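Zudano (payment service)

Zudano was a mobile payment and loyalty service for small retailers, sold on subscription by the software firm Geneo. It combined a card reader, a stock-keeping app and a customer database. The company marketed it as "fraud-proof," a claim it never backed with published test results.

History

Geneo was founded by Lingyun Cao and Saqib Siddiqui, who had earlier built the inventory tool Kitik. Zudano began as a Kitik add-on and became a separate product in December, after a trial with garden and housewares shops. Geneo said that 1303 stores took part. The figure appears only in its own press material and seems to include stores that opened an account and never ran a sale through it.

Operation

The reader replaced each card number with a one-time token before passing it to the processor. Tokens of this kind were already common, and it is unclear what Zudano added. Shoppers who gave a phone number earned points, and their purchases were stored for 60 months unless the store owner changed the setting.
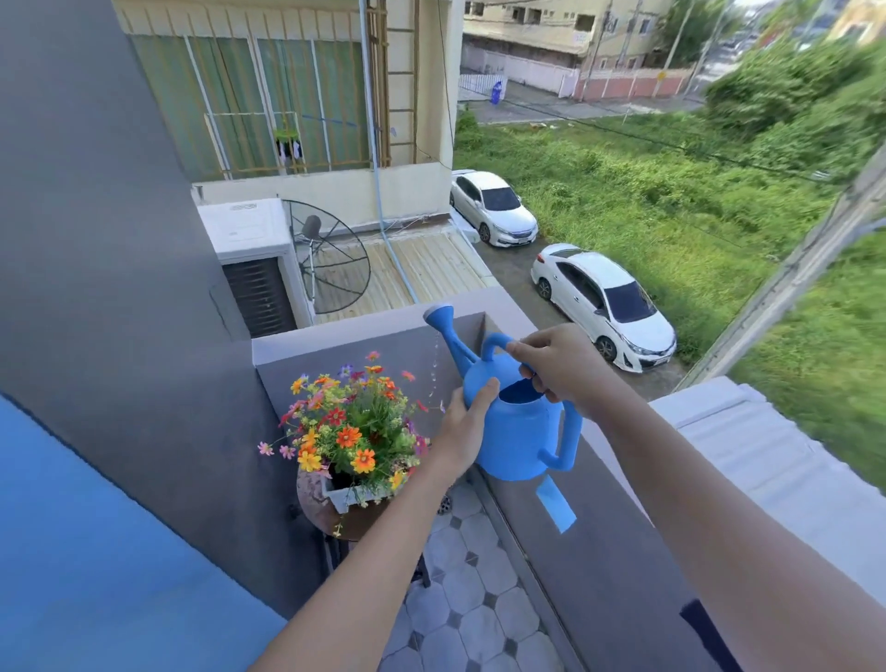
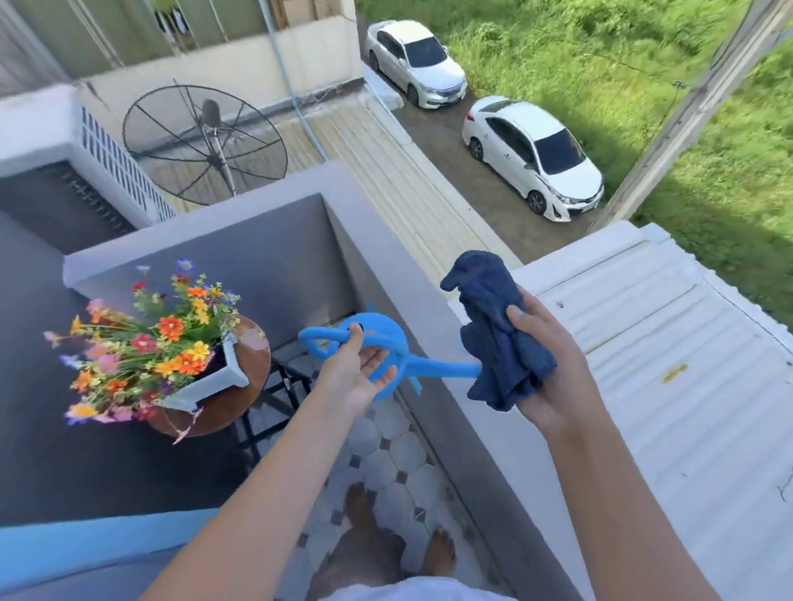 Blue plastic watering can on a tiled balcony.

Reception

Early trade coverage was friendly and leaned heavily on company statements. Kristine Umali, a retail security consultant, was less impressed. In a review dated 2021-05-30 she wrote that the token system protected card numbers but left purchase histories readable by any employee with a store login. Geneo called this a training matter. It later added separate manager accounts, at an extra monthly fee.

Gyu-bin Yoo and Surachet Klinhom compared Zudano with its rival Zhong in 15 shops and found no clear difference in disputed charges. The sample was small, and neither vendor released the records needed to check it. The often repeated statement that Zudano saved the average store $1000 a year has no known source outside Geneo's sales brochure.

See also

Kitik
Point of sale
Tokenization (data security)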